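Wrist camera placement with the Skenach gripper vs the Fogh

torvald_k
Has anyone run the Skenach linkage gripper and the Fogh parallel one on the same arm? I have to pick one for tabletop pick and place with a wrist camera. Controller is a Ronari. Payload is 200 g at most, so force doesn't matter much to me. Camera view does.

mbq17
Fogh. Parallel jaws stay in the same plane as they close, so your tip offset is one number. On a linkage gripper the tip moves along the approach axis as the fingers close. You end up with a lookup table.

Leif Thoroddsen
Disagree in part. The table is 17 entries on mine and I haven't touched it since November. The Porano driver interpolates between them. What cost me time was the camera bracket - the stock one sits too low and the finger plates fill the bottom of the image.

mbq17
A table that nobody rechecks is a table that drifts. What is your repeatability at the tip after a few thousand cycles?

Leif Thoroddsen
I have 373 logged closes on the current set of pins, so I can't answer for thousands. Tip spread over those is under 5 mm fully open and much better closed. I agree the Fogh would beat it.

torvald_k
Can you post a view from the wrist? I want to see how much of the target the jaws hide.

Leif Thoroddsen
Green cloth on the table, yellow tape square as the target, open carton on the right.

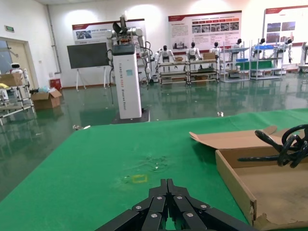
With the tips just short of the square the outline stays clear of the jaws. Closer in you lose it, so I take the last position fix at standoff and go down blind. Bare screw heads on the plates catch the light. I mask that region before feature detection, otherwise the matcher locks onto them.

mbq17
Going down blind is my objection. A second camera on a fixed mount would solve it for either gripper.

Leif Thoroddsen
It would, plus another extrinsic calibration to maintain. For a flat target I don't need it. For picking out of a carton I would add one.

torvald_k
Mostly flat targets here. I'll borrow a Skenach and try the raised bracket first. Will report the offsets.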